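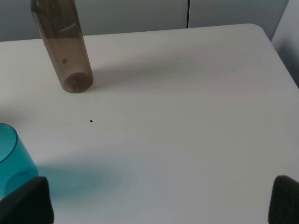 Absorbance is the base-10 logarithm of the ratio of incident to transmitted light, and in a uniform medium it is proportional to path length. Transmittance T is the fraction that gets through, so A = –log T. A clear wall has T near 1 across the visible range. A tinted one does not: with the smoky-brown bottle, the light reaching the eye from the table behind it has passed through tinted wall on the way, and the color we assign to the bottle is what remains. A teal cup is the same case with a different absorption curve. Neither color tells you the curve itself, as many different spectra can give the same visual match.

## 2. Path length in a curved wall

Take a hollow cylinder with outer radius R and wall thickness t. Ignore refraction for now. A horizontal ray aimed at the axis crosses the wall twice, for a total path of 2t. A ray offset from the axis by distance x, with x less than R – t, has a path of

2[√(R² – x²) – √((R – t)² – x²)]

This grows with x and peaks at x = R – t, where the ray just grazes the inner surface. Past that point the path falls quickly to zero. The rim of a tinted cylinder therefore tends to look darker than its middle, even when the wall is perfectly even. Shading from the room is added on top of this and must be kept separate in any measurement.

Kellier's derivation in the reader includes refraction at both surfaces. Read it before attempting problem 4.

## 3. Worked values

Flat Sadero sheet, sample B, normal incidence, reflection neglected:

- Wavelength: 570 nm
- Thickness: 12 mm
- T = 0.50, so A = 0.301
- Absorbance per mm: 0.0251
- Predicted T for two stacked sheets: 0.25

The stacked value assumes no loss at the faces. In practice each air–plastic face reflects near 4 percent at normal incidence for n = 1.5, and two separate sheets have four such faces. Correct for this first, then apply the absorbance law – not the other way around.

A wall with straight, slightly tapered sides can be treated as a cylinder over a short height. State the height used.

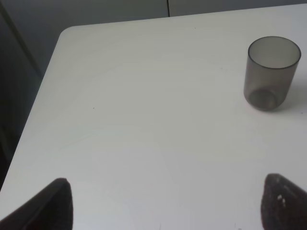
## 4. Problems

1. Find the path through the wall at x = 0 and at x = R – t for R = 100 mm, t = 12 mm. Give the ratio.
2. A filter has A = 0.301 at 570 nm. What thickness of the same material gives T = 0.10, if the original is 12 mm?
3. Explain why Section 1 cannot be used to recover a spectrum from a color match.
4. Repeat problem 1 with n = 1.5. Use the Kellier notation.

Solutions are due to Kulsoom Rizvi in the Viswood office. Show units at every step.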